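Comparison of Two Gripper Configurations for Desktop PC Assembly
Project report, Triscombe Automation Lab
Karine Ross and Ryan Kettle
Aug 18, 2024

1. Scope

The project compared two grippers on the same arm and the same controller. The Husis is a parallel gripper with flat steel jaws. The Figueroa uses narrower jaws with replaceable rubber pads. The tasks were placing a CPU in its socket, seating a memory module, and moving a hard drive into the chassis. Cable routing was left out.

2. Setup

The chassis lies on its side on the slatted bench, open side up, so that every insertion is made from above. Parts are presented in a 3D-printed tray to the left of the case. The tray was redrawn in May after the first version let the memory module rotate as the jaws closed. The present version has a square recess for the CPU, a narrow channel with clamping blocks for the memory, and a slot that holds the drive upright. 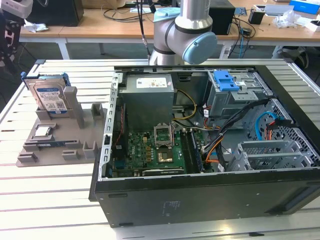 Ryan Kettle would have fixed the camera to the wrist. His objection to the fixed mount is that the jaws block the view of the socket during the last 12 mm of travel, and that any correction made after that point is a guess. The fixed mount was kept for both grippers so that calibration would not change between runs. His point applies mainly to the CPU task and is taken up in section 4.

Motion was programmed in Jutent. Approach speed and closing force were set once per part and left alone. The CPU socket was opened by hand before each run.

3. Results

A total of 283 attempts were logged over all three tasks. A run was stopped if the force limit tripped or if the part left the jaws.

The Husis handled the drive without trouble, but its jaws were too wide for the memory channel and touched the clamping blocks when the module was off center. The Figueroa cleared the blocks. Its pads compressed under load, which moved the module slightly before it reached the slot. Pad wear showed up as a slow drift in the grasp position, and the pads had to be changed 2 times.

For the CPU, both grippers released the part cleanly when the starting pose was good. Most failed runs began with a pick that was already rotated in the jaws. The Figueroa completed 91 percent of its CPU runs. The Husis was lower, and its CPU series was cut short when a jaw screw came loose.

4. Discussion

The shortened series means the CPU figures should not be read as a ranking. A wrist camera should be tested next, with the calibration repeated for each gripper. Harder pads are on order for the Figueroa.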